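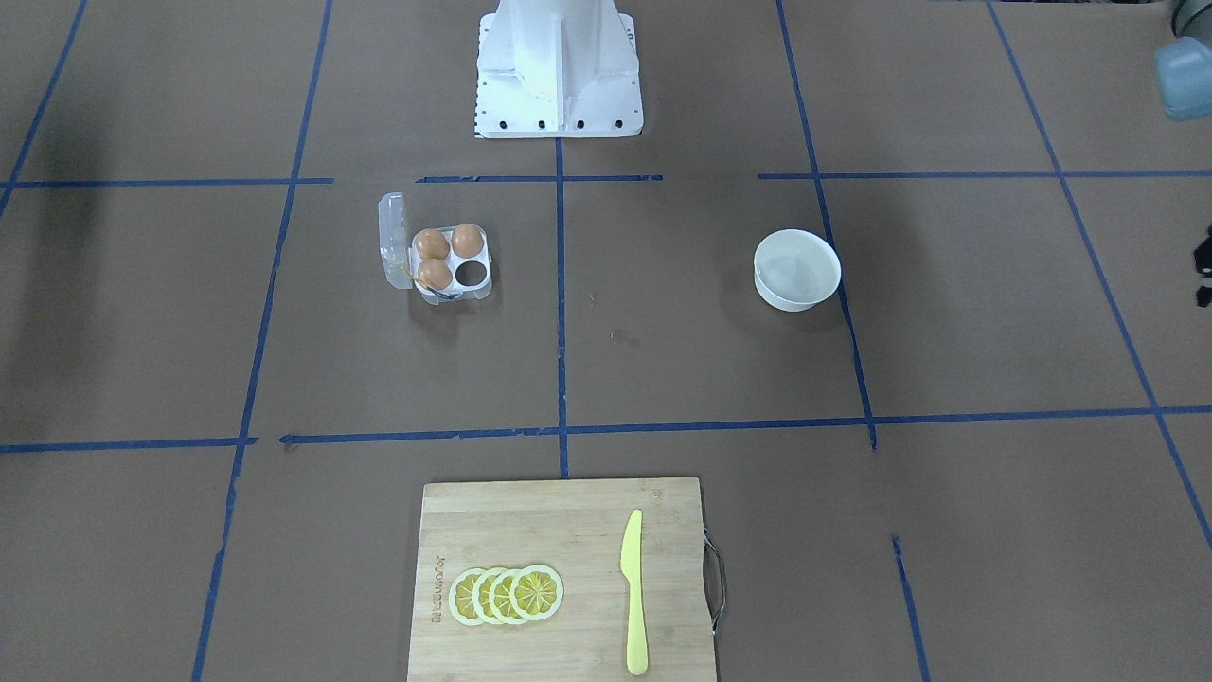
Figure 6.1 Work surface marked out in blue tape, with robot base.

Chapter 6
The Live Album and Its Claims

Before you read
Choose a live album you know well. Write down three things you believe about how it was made, and beside each one note where the belief came from: the sleeve, an interview, a review, or your own ears. Keep the list. You will need it for the exercise in section 6.4.

6.1 What the word "live" promises

A live album makes an unusual claim. A studio record asks only to be heard, and few listeners care whether the singer did the verse on the same day as the chorus. A live record asks to be believed. It says that a group of people stood in a room, played these songs in this order, and that what comes out of the speakers is what came off the stage.

Very little of that should be taken on trust. Singers go back and redo lines that were flat. Guitar parts are replaced because a string slipped. Applause is moved, made longer, or borrowed from another night. The running order is changed so that the best-known song closes side two, even if the band played it third and half the crowd was still at the bar. None of this is secret, and none of it is new. What is odd is how little it has changed the way live albums are written about. Reviewers still reach for "raw" and "honest" as though the words described a method of recording.

This chapter takes a cooler view. It treats the live album as a kind of studio album that has a crowd on it, and asks what, if anything, is left of the original claim once we do so.

Take the case we shall return to throughout. Draseo, the only live album by the guitar band Birnovel, was sold by its label, Lau, as "one night at the Estine, start to finish". The Estine held 400 people. The crowd on the opening track sounds a good deal larger than that, and it cheers a song change that, going by the set list printed inside the sleeve, did not happen. The record has been praised for its sense of place ever since. Which place is a fair question.

Hatem Saber, who mixed it, has never seemed troubled by the matter. Asked in a fan magazine whether the album was a fake, he replied that the band had played every note "at some point". Readers may make up their own minds about how much work those last three words are doing. We would only point out that the same answer could be given about any record ever made.

It would be easy to stop there and call the whole form a swindle. That would be lazy too. The drums on Draseo do sound like drums in a low room, and the tempo of the long middle song drifts in a way no producer would ask for. Something was caught. The trouble lies in saying what, and in telling it apart from the parts put there to persuade us.

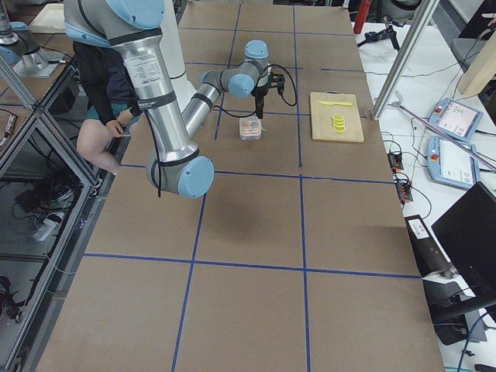 6.2 Evidence and sales talk

When you meet a claim about a live recording, ask first who is making it and what they stood to gain. Sleeve notes are advertising. They may also be true, but they were paid for by the people selling the record. Interviews given in the week of release belong in the same pile. Memories gathered twenty years later are no safer — by then the singer has read the reviews, and tends to remember the gig that was reviewed.

Better evidence is dull evidence. Tape box labels, hire bills, stage plans and the door count were drawn up by people with no reason to make the night sound exciting. For Draseo, the surviving paperwork shows hire fees for two nights, and a ticket count across both of 767. That does not prove the album mixes the two shows. It does mean that "one night" now needs defending by whoever wants to go on saying it.

Audience tapes are useful but are often given too much credit. A tape made near the back of a room records the back of a room. If a guitar part is missing from it, the guitarist may have been silent, or may simply have been drowned out by two people talking about the train home.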